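Como funciona a classificação de um campeonato de basquete

Quem acompanha basquete já viu uma tabela cheia de números e letras. Ela mostra quem está na frente e quem está atrás. Para ler a tabela, é preciso saber o que cada coluna quer dizer.

O que aparece na tabela

Na primeira coluna fica a posição. Na segunda, o nome da equipe. Depois vêm três letras: J, V e D. J é o número de jogos, V é o número de vitórias e D é o número de derrotas. No basquete não existe empate. Se o placar está igual no fim do tempo normal, joga-se uma prorrogação de cinco minutos. Se continuar igual, joga-se outra, até alguém ganhar.

Na liga escolar de Jarkbridge, cada equipe ganha dois pontos na tabela por vitória e um ponto por derrota. Parece estranho ganhar ponto quando se perde, mas esse ponto serve para premiar quem foi jogar. A equipe que falta ao jogo fica com zero.

Vamos fazer uma conta. A equipe Fontes jogou nove vezes, ganhou seis e perdeu três. Seis vitórias valem 12 pontos e três derrotas valem 3 pontos. O total é 15.

E quando duas equipes têm os mesmos pontos?

Isso acontece muito. Nesse caso, usa-se um critério de desempate, que é uma regra combinada antes de o campeonato começar. O primeiro critério costuma ser o confronto direto: olha-se o jogo entre as duas equipes empatadas, e quem ganhou esse jogo fica na frente.
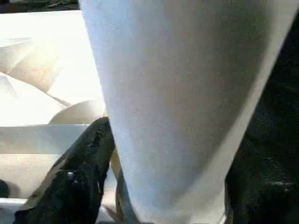

Se elas jogaram duas vezes e cada uma ganhou uma, soma-se a diferença de cestas desses dois jogos. Imagine que a Suden ganhou o primeiro jogo por 42 a 38. A diferença foi de quatro pontos. No segundo jogo, a Trosance ganhou por 51 a 45, uma diferença de seis. Como seis é maior do que quatro, a Trosance fica na frente na tabela.

Com três equipes empatadas, monta-se uma pequena tabela só com os jogos entre elas. Quem tiver mais vitórias nessa tabela menor fica em primeiro lugar entre as três.

Saldo de cestas

O saldo é outra coluna da tabela. Para calcular, pega-se o total de pontos que a equipe fez e tira-se o total que ela sofreu. Na última temporada, a Trosance fez 1.438 pontos e sofreu 1.396. O saldo dela foi de 42 positivos. Uma equipe que sofre mais do que faz tem saldo negativo, e o número aparece com um sinal de menos na frente.

Perguntas que as crianças enviaram

Uma equipe pode perder o último jogo e ser campeã?
Pode, se a classificação for por pontos e ela já tiver vantagem suficiente. Numa final de jogo único, não pode.

Quem anota tudo isso?
Em cada jogo há uma mesa com um anotador, que preenche a súmula. Em Jarkbridge, Yesenia Castaño recebe as súmulas e atualiza a tabela depois de cada rodada.

Palavras para guardar

Rodada: conjunto de jogos marcados para a mesma data ou semana.
Súmula: folha oficial onde ficam anotados os pontos e as faltas.
Returno: segunda metade do campeonato, quando as equipes voltam a se enfrentar.

Texto: Gladys Arboleda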